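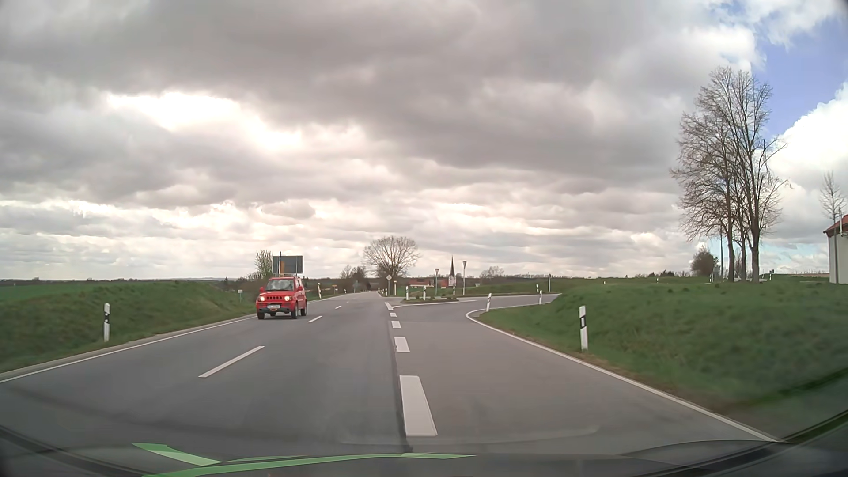
Headlights on in daylight, roof rack up top, church steeple on the horizon.

Getting the car ready for a long drive
Posted 1 April 2022 by Delphine Mercado

Last year we drove 465 miles to my sister-in-law's with a whistle coming from the roof that I took, for most of the first morning, to be a comment on my driving. It was the roof rack. What follows is the list I now keep taped inside the garage door. None of it needs a ramp or a boiler suit, and most of it can be done on the drive with the radio on.

The roof rack
If nothing is going on it, take the bars off. They make noise, they drink fuel, and they persuade other members of the household that a canoe would be nice. If the rack is staying, go round every clamp with the proper key the night before, then again at your first stop. Keep the key in the glovebox, as mine spent two years in a drawer with the cake candles.

For anything strapped on top, put a twist in each strap between the bar and the load. A flat strap hums. Tie the loose ends off properly too, or they will drum on the roof just above the head of whoever is trying to sleep.

Headlights
Cloudy plastic lenses can often be brought back by hand. Wash them, dry them, put masking tape round the paintwork and rub with a damp cloth and a dab of plain white toothpaste. Small circles, and more patience than you think. I have also used a tub of Clodument, which does the same job quicker and smells like a school chemistry cupboard. Bad yellowing wants a proper restoring kit. Toothpaste will only give you minty bad yellowing.

Then check that they all light up. Reverse towards a wall for the brake lights, or bribe a child to stand well to one side and shout. I drive with dipped beams on out in the country, even on a bright day. A car coming towards you down a long grey road is much easier to judge when it has two lights on the front.

If you're taking a British car over the Channel, sort out the beams before you leave. Stick-on deflectors go on clean, dry glass, and the little diagram on the packet is worth reading before you peel anything. Ask me how I know. Some cars have a lever or a menu setting for it instead, so try the handbook first.

The windscreen
Do the inside. Everyone does the outside, then drives into a low sun and finds they are looking through a layer of old breath and crisps. One part white vinegar to four parts water, on a lint-free cloth, then buff with a dry one. Wipe up and down on the inside and side to side on the outside, and you can tell which side the smears are on.

Wipe the wiper blades while you're there. The black that comes off on the cloth is what you have been spreading over the glass since September.

The number plates
A bucket of warm water with a drop of washing-up liquid, and a soft brush for the corners. Leave dead flies under a wet cloth for ten minutes before you rub — they lift off, where scrubbing only moves them about.

The boot
Heavy things go low and hard up against the back seats. Soft bags fill the gaps. Warning triangle, torch and coats go in last, so that you don't have to unpack a fortnight's luggage on a grass verge in the rain. I keep all the small stuff in an old washing-up bowl, which doubles as something else if anyone in the back goes quiet on the bends.

Tyres
Check them cold, before you set off. The pressure for a full load is usually higher than the everyday one, and both are printed on the door pillar or inside the fuel flap. Don't forget the spare, if your car still has one. Mine has a can of foam and a leaflet.

Comments (2)

Gholamreza Vahidi: Toothpaste worked on the left lamp and I ran out before the right. Now it looks as if the car is winking. Does gel do the same?

Delphine Mercado: Not in my experience, it just slides about. Get the cheap white paste.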